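Stories > Short > The Sarnine feed

Last updated: April, 2 in the morning

Part 6. Part 5 is further down if you missed it. Wrote this one fast, sorry for the typos.
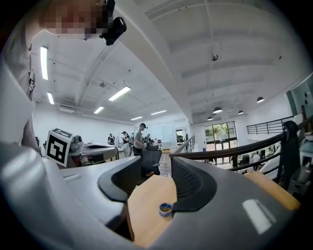
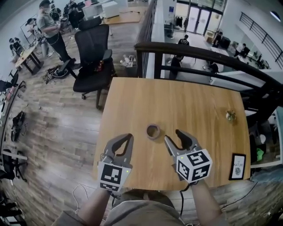
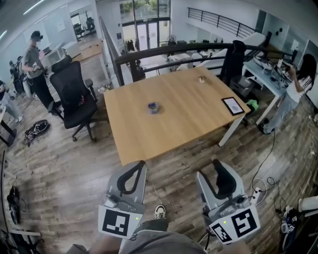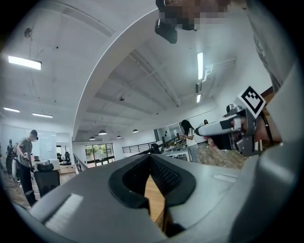 The bout was due at nine. By ten past I had a grey box and a little wheel going round. Refresh. Wheel. Refresh. Wheel, then half a second of a man's shoulder, then wheel.

I'd paid for Sarnine in the afternoon, before the rush. Felt clever about it. Whole street had the same idea I suppose, whole country. You could hear it through the walls. Next door's telly shouting, then nothing, then next door shouting instead.

My brother rang from Skitbridge.

You getting anything?

Wheel, I said.

I've got sound. No picture. Want the sound?

So he put the phone against his speaker and I sat on the edge of the bath, which is the only spot in the flat where the signal holds, and listened to a crowd. Just a crowd. It sounded like rain on a caravan. Somebody was saying a name over and over and I couldn't tell which of the two it was.

Is that Farkas they're shouting for?

Dunno. Could be. Could be Hatano.

They don't sound anything alike.

You come and listen to it then.

We used to watch these at Dad's. One set, four channels, coat hanger in the back. He'd stand there holding it up with his arm out the whole fight because if he let go we lost the left half. Never sat down once. Saw none of it himself, really, he was behind the thing. We told him what was going on. My brother did the punches and I did the faces.

He's cut, I'd say. He's smiling but he's cut.

Which one, Dad would say.

The bell went, down the phone. Then it went again, too soon, and I realised that was the first one catching up with itself. My brother's feed was stuttering now. Crowd, crowd, gap. Crowd, gap. Gap.

You there?

Yeah. It's gone. Hang on.

I heard him get up. Heard the stairs. He's got a bad knee and takes them one at a time, so it was a while. On my screen the wheel stopped and there was a message, white letters on grey. You are number 1759 in the queue. Please do not close this window. I didn't close the window. I carried the laptop in to the bath with me and put it on the laundry.

Then it came. No warning, no sound, just the whole ring lit up as clear as anything, clearer than it ever was at Dad's. Round 6, it said in the corner. I'd thought they were on two.

I've got it, I said. I've got picture.

What? Say again, I'm on the landing.

I've got picture!

Well what's happening?

And I started telling him. I wasn't any good at it, I'd only ever done faces. Hatano's backing off, I said. He's got his gloves up. Farkas has gone low. No, other one. Hatano's gone low. He looks tired. He looks like he wants to laugh.

Punches, my brother said. Do the punches.

I can't do the punches, that's you.

Left or right?

Left. Left again. Oh.

What oh?

I moved the laptop to see better and it slid on the towels, and I grabbed it, and had it up over my head with one arm, back against the tiles. The picture went solid. Put it down an inch and it broke up. So I held it there. Couldn't see a thing from underneath, only the light moving about on the cieling.

What's going on? he said. Who's down?

My arm was shaking already.

Give me a minute, I said. Is your sound back?

Bit of it.

Go on then. Tell me.

Part 7 when I get round to it, probably before the rematch.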